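Handout 6: Setting up the arm cell before you trust any number it gives you

Module: Care and Setup of Small Robot Cells. Notes by Berwyn Skyrme, revised in June after complaints from last year's group, some of them fair.

Bring this to the practical. There's no need to bring the vendor slides, which I'll come to.

## 1. What we are setting up

The cell is the single-arm tabletop one, in its simulated form. You will meet the hardware in the second half of the module. Until then everything you break is free, and you should break as much as you can while that's true.

Simulation is sold to you as a way of skipping commissioning. I've sat through the Kanagaratnam presentation twice and both times was told that a cell set up on screen "drops straight in" on the floor. At Grardale we tried it. The arm went to the right place according to its own controller and to the wrong place according to a steel rule. The software wasn't at fault, particularly. The table in the model was square to the base and the real one had been bolted down by people who wanted to go home.

So treat the model as a list of claims. Your job this week is to write the claims down and decide how each could be checked.

## 2. Order of work

Do these in order. If you change something in an early step, go back and do the later ones again. Yes, all of them.

1. Load the cell with the tabletop bare. Save a copy under your own name.
2. Check the base frame. Confirm where the origin sits and which way Z points. Write it on paper.
3. Check the tool frame against the gripper that's fitted in the model. A default tool frame left in place is the commonest fault I mark down.
4. Set the payload to the gripper alone.
5. Jog each joint separately, slowly, in both directions, and note the sign.
6. Set the table plane and the keep-out height above it.
7. Only now bring in the objects.
8. Run the approach test (section 4).

Hinata Hirano wants me to add a step for backing up the config before step 2. She's right, and step 1 covers it if you read it properly.

## 3. Objects on the table

Students like to test on cubes. A cube flatters every gripper ever made. The object set for this practical is mixed on purpose: bottles of different build, a phone lying flat, knives, a hammer, a potato. Several of them have no good place to put two fingers, and you should say so in your report when you find one.

Look hard at the dark bottle with the skull on its side. Whatever collision shape the software gives it, check that the shape includes the pieces that stick out. Automatic shapes tend to wrap the body and ignore the awkward bits, or else they wrap everything in one great lump and the planner refuses to go near it. Both have turned up in submitted work with the comment "collision model verified". 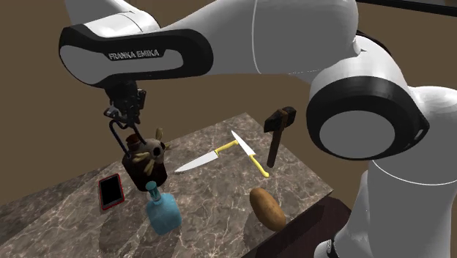 *Fig. 1. Gripper over the dark bottle, full object set on the table. Left finger at the bottle's shoulder, right finger towards the skull.*

Before you read on, write down what Fig. 1 lets you claim. Most people write "the grasp works". A still can't tell you that. It gives you a pose. Whether the fingers close, whether they hold, and whether the bottle tips when they do are separate questions with separate tests. I would also want the same pose from a second viewpoint before I said a word about clearance, as depth is easily misjudged from one.

Then look at the neighbours. The light blue bottle stands close in front and the phone is just to the left. A finger opening that was fine on a bare table may not be fine now, and the retreat path matters as much as the approach. Plan both.

## 4. The approach test

Choose a target object. Set a point directly above it, well clear, and a second point at grasp height. Move between them in a straight line at low speed. Log the commanded and reported tool position at each end.

Do this with the objects in the layout given. Then shift one neighbour and do it again. I want both logs.

The sample log on the course drive has 2000 rows. In the version handed out last year the tool frame was wrong up to row 732 and was then corrected without a note in the file, so the first part and the rest can't be compared. I have left it as it was. Find the change, plot it, and explain how you'd have spotted it without being told the row. "The line looked odd" will get you half a mark.

## 5. Things you will be told, and what to ask

**"It's repeatable."** Repeatable to what, at which pose, with what in the gripper? An arm can return to the same wrong place all day.

**"The simulator has physics."** So it does. Ask which friction value was used and where it came from. In the Skenia sample project it's one value for every object, potato included.

**"We ran 1003 grasps without a fault."** Ask what was counted as a fault. At Stundinport a dropped part that landed in the tray went down as a success, on the grounds that it had ended up in the tray.

**"It calibrates itself."** Against what?

## 6. Looking after the model

A simulated cell needs upkeep too, although I've never seen it on a maintenance plan. When the real gripper's fingers are changed, the model's must be changed. When the table is moved, likewise. Keep a change sheet with the date, the person, what was altered, and which tests were run again afterwards. Initials alone won't do; we once had three sets of the same ones.

If the sheet is blank for a whole term, assume that changes were made and not written down.

## 7. To hand in

- Your paper note of the base and tool frames, photographed or scanned
- Both approach logs, with the layout for each
- The plot from section 4
- One page on which claims made by the model you couldn't check, and what you would need in order to check them

The last item carries the most marks. Drop boxes are in room 3220 and on the course drive. If the drive is down, use the room.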